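About Us

Welcome to Punell, and thank you for stopping by to find out who we are! We sell tableware, plain and sturdy and cheerful, from a corner shop on the main street of Karpenko, and we've been doing it long enough that some of our first customers now send their grown children in for their first set of plates.

The shop started out as something much smaller. For the first couple of years we were a folding table at the December market, with a string of lights, a cash box and whatever stoneware we had managed to pack into the back of a station wagon. People kept asking where they could find us in the spring, and we kept having to tell them they couldn't. After 3 winters of that we signed a lease on the old shoe repair shop, scrubbed the floors, painted the shelves and opened the door. The smell of boot polish hung on for ages, and a few of us still miss it.

These days we carry 53 colors in our everyday range, which we call Trivo, along with bowls, mugs, serving dishes and a rotating shelf of odds and ends from small potteries in the Rukach valley. We like dishes that get used. Our own kitchens are full of them (chips and all), and we would much rather hear that your plates are on the table every night than that they are being saved for company.

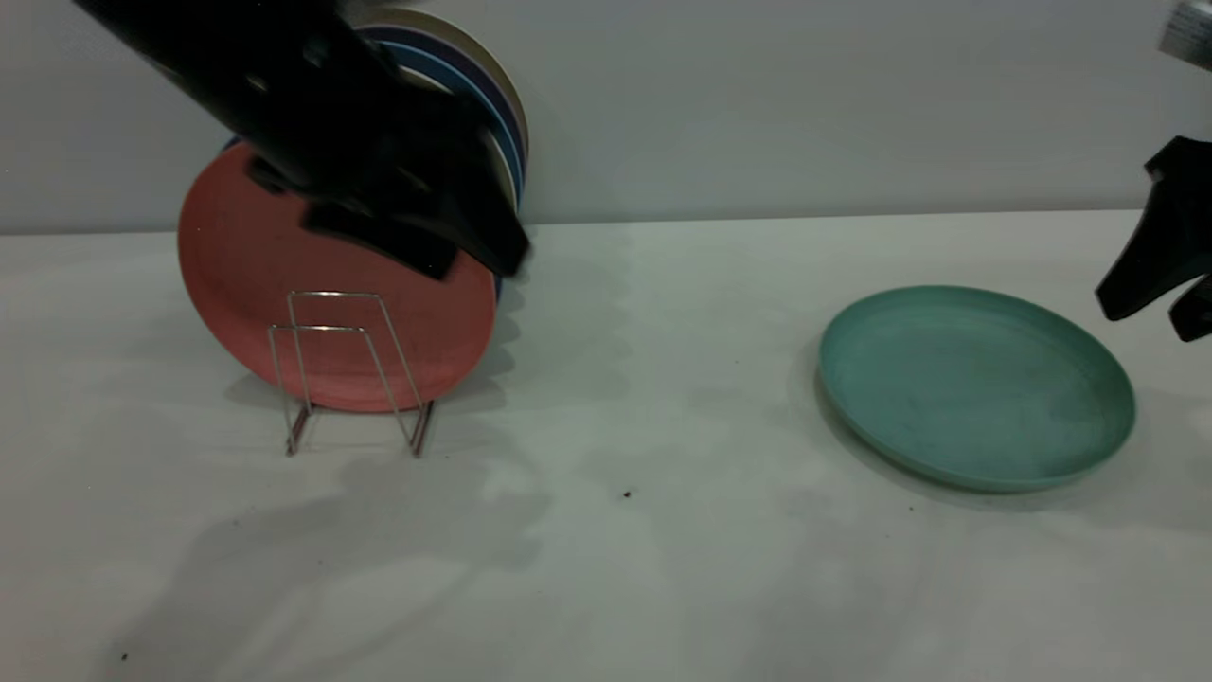
A salmon-red plate in a wire dish rack.

We're also the people to come to when you break one. Every color we have ever sold has a card in our files, and if we have a match on the shelf we'll sell you a single plate, no questions asked and no minimum order. If we don't have it, we'll write your name in the book and call when one turns up. It can take a while, but we do call!

There are 12 of us now, counting the weekend crew, and most of us live close enough to walk to work. We wrap everything by hand in plain paper, we're happy to carry boxes out to your car, and there's usually a pot of coffee going in the back that you're welcome to share while you make up your mind between two blues.

Come and see us at 971 Main Street, next to the bakery. Parking is around the back, and the side door is the one without steps.

Page last updated Mar 13, 2018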